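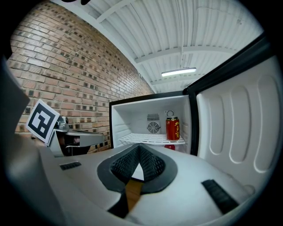 4. Setting the refrigerator and connecting the Cekley temperature monitor

Before you start this section, please finish section 3 (unpacking and leveling). The refrigerator must stand upright for at least 4 hours after transport before you connect it to the power. If it was carried on its side, leave it standing overnight.

You will need:
The Cekley monitor and its two sensors
The adhesive clips from the small bag
A clean, dry cloth
A glass of water

4.1 First start

1. Push the plug fully into the wall outlet. Do not use an extension cord.
2. Turn the dial inside the refrigerator to the middle position.
3. Close the door and wait until the compressor starts. It can take a few minutes, and a soft clicking sound is normal.
4. Leave the refrigerator empty until the next morning. It is tempting to put the milk inside already, but the first temperature reading will then be wrong.

Note: In August, or in any warm kitchen, the first cooling takes longer. Do not turn the dial to maximum to make it faster. The back wall will only collect ice.

4.2 Placing the sensors

1. Wipe the inside wall with the dry cloth where the clip will be placed.
2. Remove the paper from the clip and press it on the wall for 60 seconds.
3. Put sensor A (blue ring) in the glass of water on the middle shelf. Air temperature changes each time the door is opened, but water changes slowly and shows better how cold your food is.
4. Put sensor B (gray ring) in the clip near the top shelf.
5. Lead both cables out at the hinge side of the door. Keep them flat.
6. Close the door on a strip of paper and pull the paper gently. You should feel resistance. Repeat this at four or five places around the door, especially near the cables.

CAUTION: Do not make a hole in the wall of the refrigerator for the cables. There are coolant pipes in the walls and you cannot see where they are.

4.3 Setting the alarm

1. Hold the SET button until the display blinks.
2. Choose the high limit with the arrow buttons. For a household refrigerator we recommend 46 °F.
3. Press SET again and choose the delay. Thirty minutes is good for most families – with a shorter delay you will hear the alarm each time you put away the groceries.
4. Press SET one more time to save. The display shows "OK".

If the display shows E2, the sensor plug is not pushed in completely. Take it out, turn it, and try again.

4.4 Adjusting the dial

Read sensor A in the morning, before anybody opens the door. The water should be between 37 and 40 °F. If it is warmer, turn the dial one step colder. If it is colder, turn it one step back. After each change wait one full day before you read again.

Note: Owners of the older Takthorpe model have a slider in place of the dial. One finger width on the slider is the same as one step.

4.5 Care of the sensors

Change the water in the glass every week. Clean the sensors with warm water and a little dish soap, and never put them in the dishwasher. When you defrost, take both sensors out first and let them dry on a towel.

Spare clips can be ordered as part number 137. The instructions for the freezer sensor are in section 5.

Text: Siham Zoubi. Checked by Aoife Ó Briain.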